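Saturday, January 6, 2018 - bench 4, arm "Manzano"

Came in for a quiet morning and found the best fault we've had since the autumn! Writing it all down before I forget the order of things.

Bonifacio's note from last night said the block job "stopped for no reason, twice". I restarted it with the same program and it ran beautifully until cycle 645, then the arm dropped into protective stop on the way down to the pick. Brakes on, red message on the pendant: force limit, wrist. No bang, no scrape that I could hear. Reset, ran again, and it got through only 7 cycles before doing the same thing in the same spot.

First guess was the gripper cable pulling tight, as it did on the Urow arm. Took the clips off, gave it more slack, ran it at quarter speed with my hand on the stop button. Same fault. So the cable is innocent (sorry, cable). Clips are back on.

Second guess was the pick height, and this is where it got fun. I stepped down by hand a millimetre at a time beside the upright block and watched the force reading. It should sit flat until the fingers close. It was climbing well before that, with nothing touching anything. I moved the arm up into free air, turned the wrist over, and the reading changed by 7 newtons. It ought to stay nearly still once the tool weight is taken off.

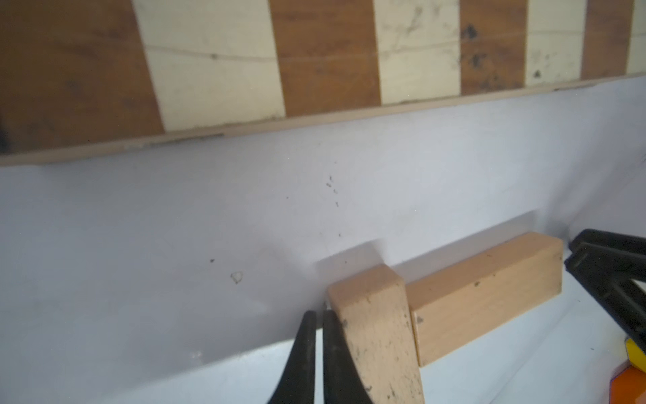 Wrist camera, fingers at the upright block, second block lying beside it, striped board behind.

So, the tool weight! I looked in the settings and the payload was still the one for the old Civura gripper, much lighter than what is on there now. The controller has been blaming the extra weight on a collision, and whether it tripped depended on how quickly the wrist swung round. That fits the long good run and then the short one. I'm really pleased with this, it explains the whole of last night as well.

Typed in the right mass and centre, zeroed the sensor in free air, turned the wrist over again: steady. Job is running now at half speed and I'm staying next to it.

One thing I don't like. When we first saw nuisance stops, somebody raised the force limit to get through the day, and it was never put back. I've returned it to the Brirnard value from the risk sheet. Please don't raise it again without asking Nicanor Pacheco, even for one run. The stop was doing its job with bad numbers.

To do:
- full speed run on Monday, log the wrist force throughout
- check payload on the other arms that got new grippers
- add payload to the tool change sheet, next to the bolt torque
- Bonifacio to look at the fingertips for wear, I haven't had them off
- repeat the wrist turn test in February and compare with today's reading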